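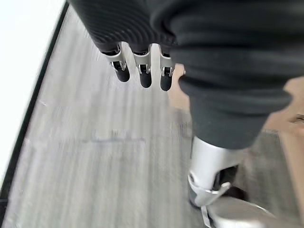 Are wider tires really faster, or is that just marketing?

Devendra Vashisht
I ride a Pandey road bike, bought used, with 25 mm tires on it. The shop wants to sell me a pair of Grurkitz tires in 28 and says they will be quicker and more comfortable. I don't race. I do one club loop on Sunday mornings and commute when the weather holds. Every magazine says wide is fast now, but the same magazines said narrow was fast when I started riding, so forgive me if I'm suspicious. Has anyone here felt a difference on the same bike with the same wheels? Also, will 28s clear my brakes? There isn't a lot of room under the front caliper.

Vikas Tiwari
I went from 25 to 28 on a set of Celar wheels and kept notes for 2 months. My times on the usual climb didn't change in any way I could pin on the tires. Wind and sleep made more difference. Comfort was better, but I also dropped the pressure by 16 psi, and I suspect most of it came from that. You can try lower pressure on your 25s for free before you buy anything.

On clearance, don't go by the number on the sidewall. A 28 on a wide rim can measure closer to 30. Check the gap with an Allen key between tire and caliper, and check behind the seat tube too, where people forget to look. If a 4 mm key won't go through with your current tires, I'd leave it alone.

One more thing – the "watts saved" figures in the ads usually come from a steel drum in a lab. My roads aren't a steel drum.

fultik_rider
just get them, 28s are way better, everyone in my club switched

Vikas Tiwari
Better at what, though? Everyone in my club bought oversized pulley wheels as well.

Devendra Vashisht
Thanks Vikas. The 4 mm key goes through at the back but jams at the front. I've let 7 psi out of the 25s and will see how Sunday goes before I give the shop any money.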